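## 5. Teaching a mixed tray

By this point you've set up the table, paired both hands and run the warm-up from section 4. Now comes the fun part! Teaching a mixed tray is where the people on the returns line get to pass on what they know, and most of them are surprised by how quickly it starts to feel like ordinary work.

A mixed tray is whatever comes back to Lesudport in a single carton: cosmetics, soft toys, small electrical bits, things still in their wrapping and things long out of it. The Tutano arms already handle plain boxes well. What they lack is the feel for a mixed tray that Nesma El Khatib's team has built up over years of sorting by hand, and the hand-held grippers let you show it to them directly.

### Before you start

- Two people per table, one holding the grippers and one as partner. Swap every 5 trays.
- Sleeves rolled or buttoned. Rings and bracelets off.
- Read the shift note. Amrit Hiebert writes it and it lists any goods we aren't teaching that day.

> **Caution:** Never put blades, leaking bottles or loose batteries in a teaching tray. Pass them to the partner, who takes them to the red shelf.

### 5.1 Picking from the tray

1. Place the tray on the table within easy reach of both hands. A slight angle is fine. The arms will meet crooked trays every day, so please don't line it up with a ruler.
2. Check that the cables lie flat and clear of your elbows.
3. Squeeze and release each gripper three times. The pads should close evenly and open without sticking.
4. Say "start" aloud. Your partner presses the green key on the Sqalli panel.
5. Open the fingers wide and lower them into the tray on either side of the first item. Go down slowly enough that you could stop at any moment.
6. Close until the item stops sliding, then lift straight up.
7. Carry it to the matching bin, lower it and let go. Don't drop it from a height, even if it's a soft toy.
8. Carry on until the tray is empty, then say "stop".

Choose the order yourself. If you would normally clear the top layer first, do that. If you like to get the awkward one out of the way, do that instead. We want several people's habits in the teaching set, and Ayantu Chala's trays look nothing like Driss Saber's, which delights the Uvudwood engineers no end.

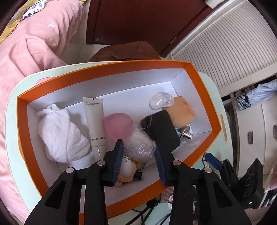 Soft things need a wider opening than you'd expect, and they squash a good deal before they feel secure. Let them squash. Hard, flat things are the opposite: come at them across the narrow side and close gently, or they will flip over and end up under something else. For anything in crinkly plastic, take hold of the item inside and leave the loose wrapping alone. Tubes are easiest near the middle.

If you miss, just try again without stopping. A miss followed by a good second try is one of the most useful things you can give the system (really!), and the early trays were almost too tidy to learn from.

> **Note:** Trays are never used to judge anyone's speed. The panel stores a tray number and a table number, with no name attached. This was agreed with the shift before the first table went in.

### 5.2 If something goes wrong

| What happens | What to do |
|---|---|
| Item falls outside the tray | Leave it. Finish the tray, then pick it up by hand. |
| One finger lags behind the other | Say "stop". Wipe the joints with a dry cloth and repeat step 3. |
| Panel light turns amber | Your partner checks the cable plug, then restarts the tray. |
| Two items come up together | Lower both, open the fingers and take one. |
| Your wrist aches | Stop for the day. Tell Nesma and move to labelling. |

### 5.3 What changes on your shift

Teaching takes up the first 62 minutes of the morning shift and nothing after that. The bins you fill while teaching count towards the day's work in the usual way.

From September, the arms on line 3 will clear the simple trays and send anything they're unsure of to a person. So you'll see fewer cartons of identical boxes and more of the odd ones, with time to look at them properly. Younes Bouazza, who moved over from packing, now spends his afternoons deciding which returns can go back on sale, a job that used to be squeezed in before the lorry left. More of those places are opening, and anyone who has completed section 5 can put their name down with Amrit.

The line had taught 308 trays by 23 August 2022. Add yours to the sheet by the panel, then go on to section 6, which covers cleaning the pads and putting the grippers on charge.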